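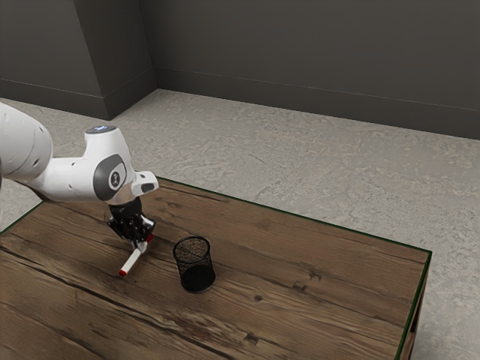

How to Label Your Pantry Jars So the Labels Stay On and Stay Readable

I love a labeled pantry. I love it so much that I once labeled the shelf where I keep the labels. If you've got a row of jars and no idea which white powder is cornstarch and which is powdered sugar, spend one afternoon on this and you'll be set for the year!

I'm going to walk you through the way I do it at home, with a permanent marker and plain paper labels. You can do the whole thing with a label printer if you own one, but I like handwriting, and a marker goes with you anywhere.

What you'll need

Clean jars with lids
Plain matte paper labels, 3 inches wide
A fine-tip permanent marker
Rubbing alcohol and a lint-free cloth
A ruler and a soft pencil
Clear packing tape (for anything near the stove)
A roll of masking tape for the dates

Skip the glossy labels. They look beautiful in the package, and then your thumb slides across "paprika" and you've got a red lid and a gray smear. Matte paper grabs the ink and holds it.

Step 1: Empty, wash and dry

Tip everything out into bowls and wash the jars in hot soapy water. Then leave them upside down on a rack overnight. I know, I know, you want to start right away, but a little water trapped under the rim will creep into your flour and make lumps. If you're reusing jars that had pickles or pasta sauce in them, wash the lids twice and let them sit out in the sun for a day. The smell lives in the lid.

Step 2: Get the old glue off

Mix equal parts baking soda and cooking oil, smear it over the sticky patch and go do something else for half an hour. It rubs off with a paper towel, and it's so satisfying! Wash the jar again with dish soap, because any oil left on the glass will keep the new label from sticking.

Step 3: Decide on your words

This is the part people rush, and it's my favorite. Write your list on scrap paper first. Decide now if you're a "rice, brown" person or a "brown rice" person, and stick with it. I put the general word first, so all the rices and all the beans line up on the shelf like a little library.

Keep each label to two lines. The name goes on top in capitals, and anything you need for cooking goes underneath, smaller. My rice jar says RICE, BROWN and under that "1 cup to 2 water, 40 min." I haven't dug through the recycling for a rice bag in ages.

Step 4: Rule and write

Lay the label on something flat and hard while it's still on its backing sheet. Draw two faint pencil lines with the ruler, then write between them with the marker. Go slower than feels natural. Hold the marker a little more upright than you would a pen, and lift it cleanly at the end of each stroke so the ink doesn't pool into a dot.

Long words are the tricky ones. Start with the middle letter in the middle of the label and work outward, lightly in pencil, before you touch the ink. CARDAMOM taught me that one. Leave the ink alone for 10 minutes, then erase the pencil.

Step 5: Stick them on straight

Wipe the glass with rubbing alcohol and let it dry. Wrap a strip of masking tape around the jar where you want the bottom edge of the label to sit, and rest the label on that strip as you press it down. Start from the center and smooth out to the sides with your thumb. Peel the tape away and you've got a perfectly level label – every single time!

For jars that live by the stove, cover the whole label with one piece of clear packing tape, with a good margin on all sides. Steam gets in at the corners first, so press those down hard.

Step 6: Date the bottom

Put a small piece of masking tape on the bottom of each jar and write the month you filled it. When you refill, peel it off and write a new one. Whole spices keep their flavor much longer than ground ones, so give the ground ones a sniff whenever you pick up the jar. If you smell nothing, you'll taste nothing.

Fixing mistakes

Ink on the glass comes off with rubbing alcohol. Ink on the counter usually does too, but try a hidden spot first. A misspelled label can't really be rescued, so peel it off and write another (my friend Albane Arnaud kept her CINAMMON jar as it was, and I've grown very fond of it).

If your marker starts to skip, store it tip down in a cup for a day with the cap on tight. It often comes back to life.

I redid my whole pantry in December, and the lentils are my proudest work. Red, green, black, all in a row. Next up is the freezer, which needs a different kind of label altogether, and I'm still testing those on a batch of soup.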